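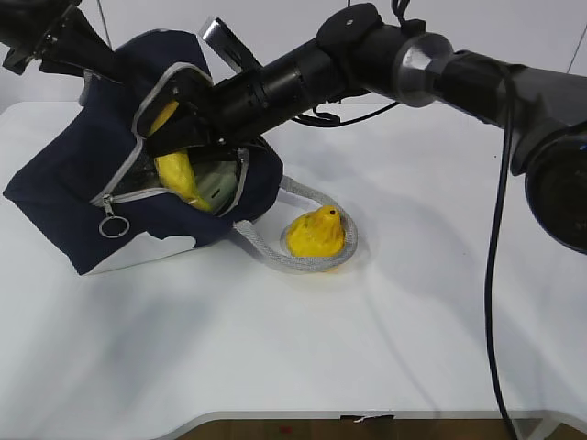
Talstead bag swap is back in September

If you've got a bag hanging behind a door that you haven't carried in years, dig it out! Graziella Pagano and I are running the Talstead bag swap again this September, upstairs at Palumbo, and we've started going through the early donations (my favorite part, I'll admit it).

We took in 335 bags last year, which was far more than the shelves could hold, so this time we're asking for no more than 4 per household. Backpacks, totes, beach bags and gym bags are all fine. Please check the zippers before you drop anything off, and look inside too. Last year I found a library card, half a sandwich and somebody's spare house key.

I have a soft spot for navy with light gray trim, and a roomy bag with a pair of gray straps like that goes with just about everything I own. Graziella says I'm not allowed to claim anything before the doors open. We'll see.

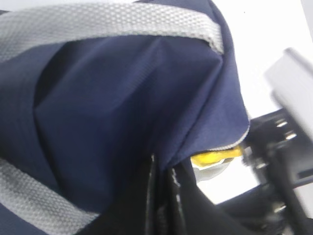
Drop-off is at the Palumbo side entrance until 2 in the afternoon, any day the shop is open. Edith Ríos will give you a paper ticket for each bag, and each ticket gets you one bag to take home at the swap. No tickets? Come anyway, there's a table by the stairs where everything goes for a couple of dollars.

Gianni Sartori is bringing his sewing machine again and will fix loose straps while you wait, though he'd like me to mention that he doesn't do leather.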